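Week 6 handout - table linen, edges and clearing down
Housekeeping & Home Textiles, Hatice Eren's group. Notes typed up in a rush, bring them to the practical, November dates are on the board.

**Carry over from last week:** hems. Finish your hem sample before starting on trims. If your mitred corners are lumpy, unpick and trim the fold, don't iron it harder.

## 1. Measuring for a cloth

- Measure the table top first, then decide the drop. Drop = how far the cloth hangs below the edge.
- Everyday drop: to just above the seat of the chair. Formal: longer, sometimes to the floor.
- Width of cloth = width of table + drop twice + hem twice. People forget the second drop every year.
- Trim counts towards the drop!! A long tassel on a long drop ends up on people's knees.

Worked example, the long table in the Premwood room. Top is 200 cm long. We want the finished cloth to hang 60 cm each end, trim included. Tassel trim takes up 10 of that, so fabric drop is 50. 200 + 50 + 50 = 300, then add hems. Do the width yourselves, same method.

Round tables: diameter + drop twice, cut as a square, fold in four, then mark the curve with string and a pencil. Pin the string down properly.

## 2. Fabrics

Plain cotton - easy, washes hot, creases.
Linen - nicer hang, creases more, people forgive it.
Gauzy or open weave - light and pretty but moves about under the machine. Use tissue paper underneath and tear it away after.
Coated cloth - wipe only. Pin holes stay, so clips.

Small all-over prints (sprigs, leaves, dots) hide a mend much better than a big motif. Also hide tea. Check which way up the print runs before cutting, some sprigs have a definite top.

Wash fabric before cutting. Trim too, seperately, in a bag. Volldale cotton from the cupboard has not been pre-washed, whatever the label on the shelf says.

## 3. Trims and tassels

Words you need:

- **Braid** - the flat band, the bit you stitch through
- **Header** - top edge of a bought trim, usually the braid
- **Fringe** - loose threads hanging off the header
- **Tassel** - bunched threads, bound or knotted at the top
- **Knotted tassel** - held with a knot in the thread itself, no binding

Putting it on: start in the middle of a side, never at a corner. Two rows of stitching, top of the braid and bottom, both in the same direction or it ripples. Ease it round curves, don't pull. Join by turning the two ends under and butting them up, hand sew.

How much trim: go right round the finished cloth, add a bit for the join. For the sample cloth the perimeter came to 363 cm. Yau group cut it to exactly that and had nothing left to turn under.

Care: tassels tangle. Comb with fingers while damp, then hang. Don't tumble. If they have twisted, hold over steam from a kettle and shake out - mind your hands.

Look at the tassels on the hem in the photo and compare the bunched ones with the open ones.
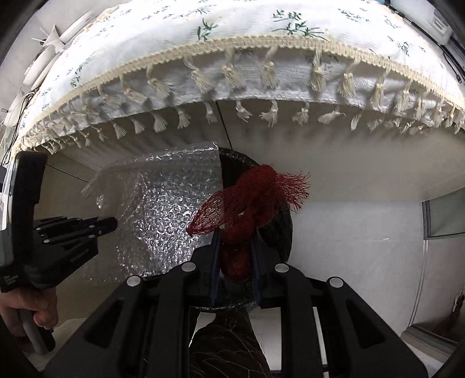 *Fig. 1. Printed cloth with a cream braided trim and knotted tassels; red mesh net bag in front.*

Questions to talk over in pairs: would you comb or steam the twisted ones? What would you do on the inside of the hem if the weave was looser than the front?

## 4. Clearing down

Order matters, so

1. Everything off the top, then anything left underneath
2. Net bags - shake out, fold, hang on a hook. Loose mesh catches on tassels and pulls threads
3. Cables out of the way before you lift the cloth
4. Lift cloth from the middle, gather edges inward, shake outside
5. Fold with the trim on the inside, tissue between layers if storing
6. Label and shelve. Traka boxes for the whites, open shelf for the prints

Shelf is full, so roll long ones on a tube instead.

## For next time

Bring: your hem sample, 1 m of trim (any kind), sharp scissors, a needle you can acutally see the eye of. Read pages on mending pulled threads. Room 215, same time, door sticks so push.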